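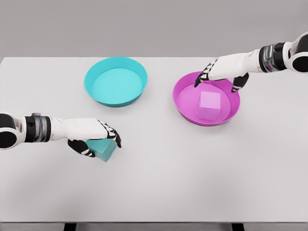

Yaneth Henao asked in the review thread whether the notice dates in this release are the dates printed on the letters or the dates the tenants received them. They are the printed dates. Receipt dates were recorded for too few files to be usable, and the column was dropped before release.

Skarulville Tenancy Notices, data card

Contents

500 records, one per notice, drawn from the closed housing files of the Skarulville town housing office. Each record covers a single written notice sent to a tenant in public housing: late rent, unauthorized occupant, subletting, property damage, or end of lease. A household can appear more than once. Households are linked by the field hh_id, which was assigned at random and has no relation to the office's own file numbers.

Files

notices.csv – the main table
outcomes.csv – one row per notice, joined on notice_id
codes.txt – notice types and outcome codes
split.txt – record lists for the two labeled subsets

Fields in notices.csv

notice_id: integer, unique
hh_id: integer, repeats
district: Irel or Ibarra
type: see codes.txt
month: month printed on the notice, no day
rent_band: 1 to 8, where 1 is the lowest
text: body of the notice, names and addresses removed

Labeled subsets

200 records from Irel and 200 from Ibarra were read in full and labeled for stated reason, deadline given, and whether the notice told the tenant how to appeal. The remaining records have no labels and should not be treated as negatives. Labeling was done by Iara Yáñez and checked by Yaneth Henao. Where they disagreed, the label is "unclear" and both readings are kept in the notes column.

Processing

Paper notices were scanned and converted to text with Nandora, our in-house script. Line breaks inside paragraphs were removed. Spelling was left as found. Dollar amounts were kept, except where an amount appeared next to a handwritten note that could identify the household.

Known problems

The October notices from Irel use an older form with no appeal section. Any comparison of appeal wording between districts should leave them out or treat them as a separate group.

Outcome code 4 (closed, no action) was used by the office both for settled cases and for cases where the tenant had already moved. We could not separate the two.

Rent bands were redrawn partway through the period. Values in this table follow the later bands – older files were converted from the monthly rent.

Use

Free for research and teaching. Do not try to match records to named people. The table covers notices only and cannot be used to estimate how many tenants broke their lease terms.

Corrections go to Iara Yáñez. Include the notice_id and the field name.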